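Heltden Greengrocer: play shop picture and prop set

README

Welcome! This folder goes with the Heltden pretend greengrocer, a small play shop with a produce stand, a shopping basket and plenty of vegetables to go in it. We love this set and hope you'll get as much out of it as we have. The text below covers what's in the folder, how the files are named and how we like to lay out the stand.

What you get

264 pictures of the shop, in 3 groups
a props list (props.txt), one line for each kind of item
8 shopping lists (lists folder), ready to print
this file

The three groups are called stand, basket and shopping. "Stand" is the display with everything in its place, "basket" is the basket and its contents, and "shopping" has items on their way from one to the other. Shopping is the biggest group and easily our favourite, as a half-done shop is much more fun to talk about than a finished one!

The stand

The stand is light wood with tiers of open compartments, so you can see what's on offer without lifting anything out. One sort of vegetable goes in each compartment to begin with. After that things wander. Carrots are the worst for it, and they turn up in with the potatoes all the time. We've left these strays alone in the pictures, and props.txt lists the vegetables by kind and not by compartment, so please don't use it as a map of the stand.

Potatoes look best heaped right up to the rim. Beans go in as one big bundle, all lying more or less the same way (a loose handful looks a bit sad, and they end up on the carpet).

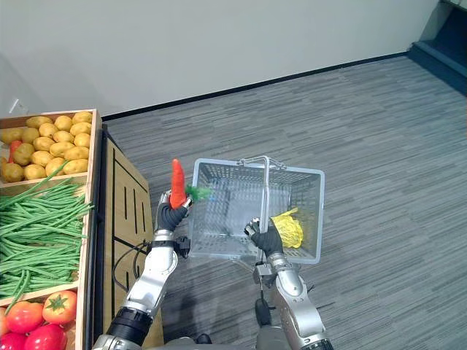 Shopping group: a carrot beside the light grey basket, with potatoes and green beans on the stand.

The basket

Light grey plastic with mesh-like sides and a wire handle, just the sort of thing you'd pick up inside a shop door. The open sides are a real plus, because you can often see what's in there even from a low angle. Hold it tilted forward when you're filling it and the leafy vegetables go in without catching on the handle.

The shopping lists

Each list is a few lines long and uses plain words: carrot, potatoes, beans. Lists 1 to 3 are short and can be done from the stand as it's set out. The later ones ask for something "with leaves" or "long and green", which gets people looking properly. Print them at 100 per cent or the tick boxes come out tiny.

File names

Group first, then a number: shopping_014, basket_007 and so on. Numbers start again in each group. There are a few gaps where we took out near-duplicates, and we haven't renumbered.

Known niggles

The greens and yellows look a little different from one group to another. "Beans" in props.txt always means the long green ones. List 6 has a spelling mistake in the heading, which will be put right in the September version.

Using it

Free for classrooms, playgroups and home use. If you share the pictures, please keep this README with them and credit the set as Heltden Greengrocer. New shopping lists are very welcome, especially ones with soup in mind!

Last updated 25 June 2019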